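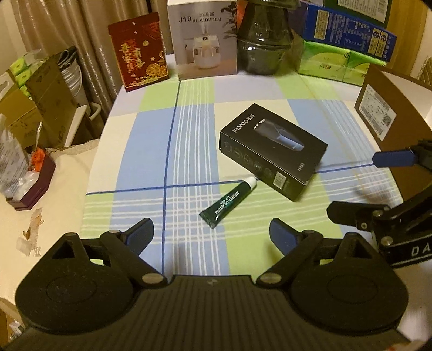 *图 / Ekel 篮球社资料*

十一月新赛季就要开打了，我们想再找几个人一起干！

先说我们是谁。Ekel 篮球社是一支业余球队，在 Hellurholm 区联赛里打了七个赛季，主场在 Nendholm 体育馆，就是游泳池后面那栋，门口的坡有点陡，骑车来的朋友注意一下。上赛季我们排在中游，最后一场客场对 Ní Chonaill，半场落后14分，第三节一路追上来，终场前还有机会扳平，可惜最后一个三分弹框而出。输了，可回来的大巴上大家一路都在聊下赛季怎么打，嗓子全哑了。就是冲着那股劲儿，我们才决定今年把班子搭得再齐整一点。

这次招的人有三类，带薪的一个，不带薪的两类，下面分开写。不会打球也没关系，请往下看。

## 一、助理教练（兼职，有报酬）

主教练 Leonardo Cattaneo 今年还是带一队，但他一个人既要盯防守轮转，又要管替补，还要跟裁判沟通，实在太忙了。我们希望有人能接过防守这一块，尤其是挡拆之后的换防。上赛季我们在这上面吃的亏太多了，对方只要把我们的中锋拉到弧顶，篮下就像没人一样。

你要做的事：

- 每周两次训练，晚上七点半开始，九点半结束，提前二十分钟到场摆器材
- 主场和客场比赛都随队，负责换人建议和暂停时的防守布置
- 赛后把录像看一遍，剪出几段给队员看，不用剪得漂亮，看得清跑位就行
- 每个月跟 Leonardo 坐下来聊一次，球员的状态、下个月练什么，都在这时候定

我们希望你带过队，青少年队、校队、公司队都算。有教练证最好，没有的话，愿意在赛季中去考，报名费由社里出。会说中文或者英文都行，队里两种话混着讲，暂停的时候经常是一句中文一句英文再加一通手势，习惯了特别顺。

报酬是每月800欧元，客场的交通费另算，凭票报销。合同签到赛季结束，如果双方都觉得合适，下赛季接着来。

## 二、一队球员（试训）

目前名单上还空着几个位置，最缺的是控球后卫和能抢篮板的大前锋。身高不设门槛，我们现在的篮板王在队里个子倒数第三，靠的全是卡位。

试训的安排大概是这样：先热身，再做半小时的基本功（运球、无球跑动、罚球），之后分组打全场。分组会换好几次，让你跟不同的人搭一搭。Leonardo 看得最细的是退防，投丢了之后你第一步往哪儿跑，他都记在本子上。投篮准当然高兴，不准也别慌，手感这东西每个人都有凉的时候。

报名试训请满足这几条：

1. 年满18岁
2. 赛季期间能保证每周至少来一次训练，比赛日尽量不缺席
3. 没有在同一联赛的其他球队注册，或者已经办好转会
4. 自备球鞋和深浅两色的训练衫各一件

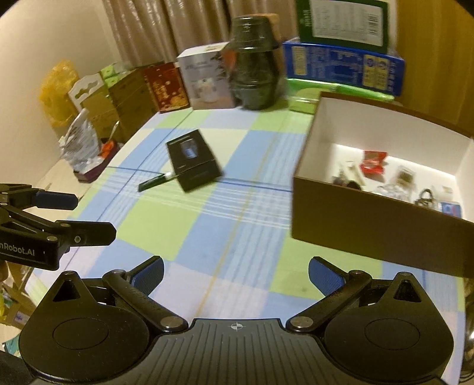

通过试训的球员需要交一份体检表，表格我们会发给你，找自己的家庭医生签字就可以。社费按赛季收，学生减半，球衣由社里提供，号码先到先选。说到号码，24号已经有主了，而且他每年都第一个报名，大家就别惦记了，其他的都可以商量！

没进一队的朋友也别走，我们还有一支二队，打的是友谊赛和夏天的三对三，气氛轻松得多，训练强度也低一些。上赛季有两位队员就是从二队练上来的，其中一位后来打成了首发。

## 三、比赛日帮手（不带薪）

主场比赛的时候，我们需要记分员、计时员，还有在门口接待客队和观众的人。记分台的活儿听上去枯燥，坐上去就知道多刺激了，全场离比赛最近的位置就在那里，球员喘气都听得见。

没做过也不要紧，赛季开始前有一个晚上的培训，教你怎么填记录表、怎么操作24秒计时器、裁判的手势都是什么意思。培训完先跟着老手坐一场，第二场再自己上。时间上很灵活，一个月来一次也欢迎。比赛日提供晚饭，通常是热汤加面包，赢了球另外有蛋糕（输了其实也有，只是吃得安静一点）。

如果你会拍照、会写赛后战报，或者愿意帮忙更新赛程表，也请在报名时提一句。上赛季的战报常常是比赛结束后好几天才写出来，读者都急了。Nendholm 的主场最多的一次来了近140位观众，对我们这样的小球队来说是件大事，大家都盼着看到现场的文字和照片。

## 怎么报名

写一封邮件就行，标题注明"助教""试训"或者"帮手"。正文里请告诉我们：

- 你的名字和联系方式
- 打球、带队或者看球的经历，几句话足够
- 每周哪些晚上有空
- 从哪里过来，需不需要搭车（从 Hellurholm 市中心出发一般都有顺风车）

应聘助教的朋友请再附一份简历，以及一段文字，写写你会怎么教一支业余球队打换防。长短随意，画在纸上拍下来发给我们也可以。收到之后，Leonardo 会约你来看一次训练，看完当场聊。想先试带一节训练课的，我们非常欢迎，那节课照样付课时费。

报名试训的朋友，我们会回信告诉你试训的日期和集合地点。体育馆晚上七点开门，更衣室在地下一层，柜子要用硬币，请带一枚。馆里的饮水机时好时坏，水壶还是自己灌满带来吧。

助教的申请收到合适的人选为止，试训名额在赛季第一场比赛前截止，比赛日帮手整个赛季都收。

有问题也可以训练日直接来馆里找我们，场边穿绿色外套、嗓门最大的那个就是 Leonardo。他讲战术的时候请稍等两分钟，讲完了他会过来招呼你的。

球场见！

Ekel 篮球社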